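Section 4: Setting up a floor plan and booking zones

Use this section after you have installed Ekico Planner and added your first building. You will need an administrator login and a current floor plan of the level you want to set up. Allow an hour for a mid-sized floor.

4.1 Before you start

Check that you have the following:

- A floor plan saved as a PDF or DXF file
- A list of the teams moving to the floor, with a headcount for each
- The name of each meeting room as it appears on the door
- The licence code supplied with your Posholm workspace package

If your building was set up by Culent during the lease handover, the floor plans may already be in your library. Open Buildings, then Plans, and look for the blue tick beside the level number.

Note: Plans uploaded before May 23, 2022 use the old scale format. Open them once and save them again before you go on.

4.2 Importing the floor plan

1. Open Buildings and choose the level.
2. Select Add plan.
3. Choose the file and wait for the preview to load. Large DXF files can take some minutes.
4. Click one end of a wall whose length you know, then click the other end.
5. Type the length in metres and press Enter.
6. Check the scale against a second wall. If the two don't agree, go back to step 4.
7. Select Save plan.

Caution: Don't change the scale after desks have been placed. Desks keep their old positions and may end up outside the walls.

4.3 Drawing zones

A zone is any part of the floor that is booked or counted as one unit. Most offices need a zone for each team, one for shared desks, one for quiet work and one for the lounge area. You can draw up to 100 zones on a level.

1. Select Zones, then Draw.
2. Click each corner of the zone in turn. Double-click to close the shape.
3. Type a name of no more than 11 characters. Longer names won't fit on the door panels.
4. Choose a colour. The colour is used on the plan and on the wall screens – it has no effect on the furniture or finishes in the 3D view.
5. Choose a zone type: Team, Shared, Quiet or Lounge.
6. Select Save zone.

Zones can't overlap. If two shapes share any floor area, the second one turns grey and the Save button is switched off until you move a corner.

4.4 Placing desks and seating

1. Open the zone and select Furniture.
2. Choose a desk type from the Munteanu catalogue or from your own list.
3. Drag the desk onto the plan. Hold Shift to turn it in steps.
4. To place a row, drag the handle at the end of the desk. A row can hold up to 8 desks.
5. For a Lounge zone, open the Soft seating tab and drag the items you need onto the plan.
6. Select Check clearances. Any item that blocks a walkway or exit path is outlined in red.

Soft seating isn't bookable unless you turn on Allow booking in the zone settings. It still counts toward the capacity of the floor.

4.5 Checking the 3D view

1. Select View, then 3D.
2. Use the arrow keys to move and the mouse to look around.
3. Open Finishes to change the colour of a seat or the surface of a wall.
4. Press Esc to return to the plan.
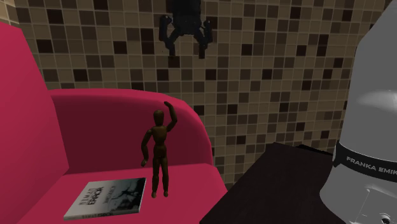 Figure 4: 3D view, red sofa and mosaic wall tiles

If the 3D view is slow, turn off Shadows under Display. Changes made in Finishes are saved with the level, so anyone with editing rights will see them.

4.6 Publishing the level

1. Select Publish.
2. Choose the date from which staff can book.
3. Tick Notify team leads if you want an email sent.
4. Select Confirm.

Caution: Publishing replaces the current version of the level. Bookings for desks that have been removed are cancelled, and staff are notified by email.

To undo a change, open History and choose an earlier version. Cancelled bookings aren't restored and must be made again. For moving existing bookings between levels, see Section 5.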